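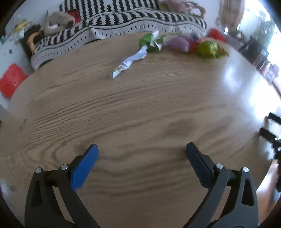 Two grippers over a wooden table, the front one wide open, with wrappers and packages toward the far side.

Wirkuline: Frequently Asked Questions

Wirkuline is the open perception and planning package for two-arm tabletop work. It reads wrist camera video, finds things worth picking up, and hands a grasp plan to your controller. These answers apply to version 7 unless we say otherwise.

What do I need to run it?

A Linux machine with a recent GPU, one wrist camera per arm, and a controller that accepts pose targets. We test against the Rewi controller. Other controllers work if you write a small adapter, and the adapter template is in the tools folder.

Does it need a depth camera?

No. Version 6 did. Version 7 estimates depth from the wrist view and the motion of the arm. If you have a depth camera you can still turn it on in the settings file, and on shiny objects you may want to leave it off.

My camera has a very wide lens. Do I have to straighten the picture first?

No. Wirkuline takes the raw fisheye picture and uses the lens model from your calibration file. Please don't feed it straightened video. Straightening stretches the corners, and the second gripper often shows up near an edge, where the stretching is worst.

Why does the planner treat the fingers as an obstacle?

The finger mask is missing or out of date. Run the mask tool with the gripper fully open, then half open, then closed. Pads in a bright color are easy for the tool to find. A dark pad, or a colored pad turned away from the light, may need a few touch-up strokes in the mask editor.

The detector reports an object where the table is bare. What is going on?

Usually it is one of two things: wood grain or glare. Strong dark grain lines can look like the edge of a flat object, and a window reflection on a varnished top can look like a sheet of plastic. Raise surface_confidence a little at a time and replay the same recording after each change. If a false object moves when the arm moves, it is a reflection, and the glare filter will take care of it. The filter is off by default because it slows down planning.

Can it handle crumpled bags and wrappers?

Yes, with limits. A twisted wrapper with a narrow middle normally gets a grasp at the middle. Foil-like bags with bright highlights are harder, and the outline may jump from one picture to the next. Set outline_hold to a higher value for those. When several packages touch each other, the planner tries the nearest one first and then looks again.

How do I keep it from picking things that are not on the table?

Draw a work area in the setup screen. Anything past the table edge, such as a chair or a toy sitting on one, is then ignored for grasping. It is still used for collision checks — leave that part on.

How do the two arms avoid each other?

Each arm publishes its planned path before it moves, and the other arm treats that path as blocked space. The wrist view is only a second check. If one arm waits forever, look for error 218 in the log. It means the two clocks have drifted apart and the paths are being thrown out as stale.

What data was the model trained on?

The Prultmont set, which has 1155 recordings of household tabletops made with hand-held and arm-mounted grippers. Gunness maintains it. The set has its own license, so read that before you use it in a product.

Can I train on my own recordings?

Yes. Convert them with the import tool and check the timestamps before you start. Most failed training runs we hear about come from gripper width being logged late compared to the video.

Where do I report a bug?

Use the tracker on the project page. Attach the log, your calibration file and a short recording. We can't do much with a screenshot alone.

When is the next release?

February, if the new mask editor is ready. Settings files from version 7 will load without changes.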